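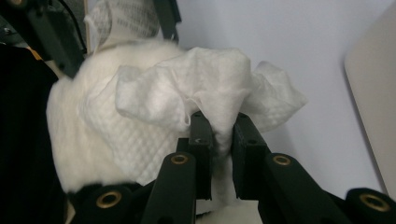

Progress report to Woltura, second period
Toy cleaning task, hand-held gripper program
Prepared by Divya Raju, Tadbridge site
September 2020

Summary

Work on the wiping task stopped for two days in this period after a fault in the right-hand gripper. The fault is fixed. One safety matter is still open and is described below. Spending is within the approved budget.

What went wrong

During a morning session the right gripper failed to open when the operator released the trigger. The fingers stayed shut on the wipe, and the operator tried to pull the cloth out with her free hand. The fingers then opened and closed again without a command and caught the side of her thumb. The skin was not broken. She reported it at once and the session was ended.

Yavuz Değirmenci took the gripper apart the same afternoon. He found lint and dried cleaning fluid packed around one of the linkage pivots. That explains the sticking. It does not explain the second closing, which he traced to a loose connector where the cable enters the housing. When the cable was flexed, the trigger signal dropped out and came back.

We went back through the logs and found 37 earlier recordings with a short dropout of the same kind. None had been flagged, as our check only looked for gaps longer than 100 milliseconds. Those recordings have been pulled from the set delivered in April and will be replaced at no cost to Woltura.
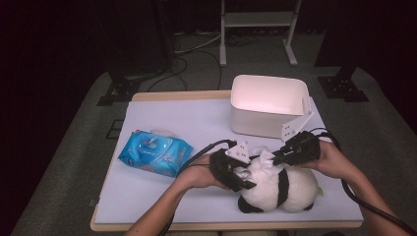
Was the left gripper affected too?
The left connector was sound, but it is the same part, so both were replaced and both cables now have strain relief.

Changes made

Pivots are cleaned at the end of each day and the cleaning is signed for. The dropout check has been tightened. Operators may not reach between the fingers for any reason while the gripper is powered — a stuck cloth or toy stays where it is until the power is off.

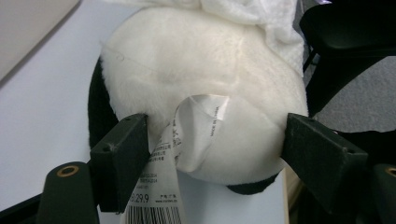

The open matter is the power switch. At present it is on the control box, and an operator with a gripper in each hand has to put one down to reach it. We have asked Alva for a quote on a foot switch that cuts both grippers together. Fomar can supply one sooner, but theirs would need a new bracket and we have not tested it. Until a switch is fitted, a second person stands at the control box during every session. This slows us down and we expect to finish the wiping task a week later than planned.

Decision needed

Please confirm whether the foot switch can be charged to the equipment line. Yavuz can install it in an afternoon once it arrives.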